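Section 3: Clamping the bin to the table

OK, if you've made it through Section 2 you have a tabletop that doesn't rock and a Skurow bin sitting somewhere on top of it. Now we fix the one to the other. I've done this more times than I'd like (we moved shop twice in one year!) and the whole job takes me less time than a cup of coffee, but my first go ate up an entire Wednesday, so don't feel bad if yours drags.

These steps are for the open-top bin with the sloped walls, order number 2406. The straight-sided one from Pritwood goes on the same way except for step 4, and I'll say so when we get there.

What you need
Clamps with orange handles, the ones that came in the box
A damp rag and a dry rag
A pencil
A flashlight
Work gloves (the rim looks smooth – run a bare thumb along it and you'll change your mind)

Caution: Bare sheet metal edges cut. Gloves on before you lift the bin, and leave them on until step 6.

1. Wipe the tabletop where the bin is going to sit, then wipe the underside of the bin. Grit between the two will let the bin creep no matter how hard you clamp, and it chews up the wood. I skipped this once on a nice light top and I still see the scratches every morning.

2. Set the bin down and slide it to where you want it. Lean over it and reach into every corner before you commit. Ketill Gunnlaugsson has longer arms than I do and put his a good bit further back than mine, so go by your own reach and ignore the drawing on the carton.

3. Pencil a line along the near edge of the bin. Light pressure is plenty. If the bin walks while you're fussing with the clamps, you just nudge it back to the line.

4. Hook the first clamp over the rim at one of the back corners. The fitting should sit flat on the rim, with the handles pointing up and away from the bin so they stay clear of whatever you're doing inside. On the Pritwood bin the rim is narrower, so come in a little closer to the corner. Close it only until it grabs. Don't go tight yet!

5. Do the same at the other back corner, then go back and forth between the two, a bit at a time. If you crank one all the way down first, the opposite corner lifts and you'll be chasing it around the table.

6. Push on the near wall with the flat of your hand. Nothing should move. Push on the side walls too, they flex a hair and that's fine. If the whole bin shifts, back off both clamps, line it up with your pencil mark and start over from step 4.

Note: A thin scrap of wood between the clamp and the underside of the table saves you from dents. Inger Juhl uses offcuts of Cuswood and swears they hold better than pine. I can't tell the difference, but she's done it longer than me.

About the inside of the bin

Look over the floor with the flashlight held low. Small holes in the metal are normal on this model. If what you're putting in the bin is small enough to fall through, tape over them from underneath before you clamp, which I realize is a rotten thing to read after step 6. Sorry. Go ahead and unclamp.

Bolts that stick out of the back panel should stay put. I took one out in November thinking it was left over from shipping, and the panel buzzed every time I dropped something in until Kavitha Rodrigues found the bolt in my apron pocket.

Smudges and streaks on the metal won't hurt anything. Warm water and dish soap lift the fresh ones. The old ones I leave alone – I tried a scouring pad on mine and ended up with a shiny patch that looks worse than the stain did. The dusty feel on the floor comes back within days, so a dry brush now and then is all I bother with.

Checking it later

Give both clamps a squeeze after the first day of use, and again after a week. Wood gives a little under pressure and they do loosen. After that I check mine whenever I empty the bin.

If a handle won't stay closed, don't bend it. Mikkelsen sells the clamps singly, and they fit both bins. Keep the old one for its screws.

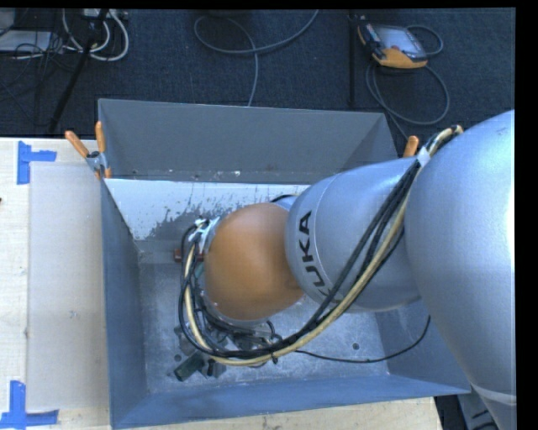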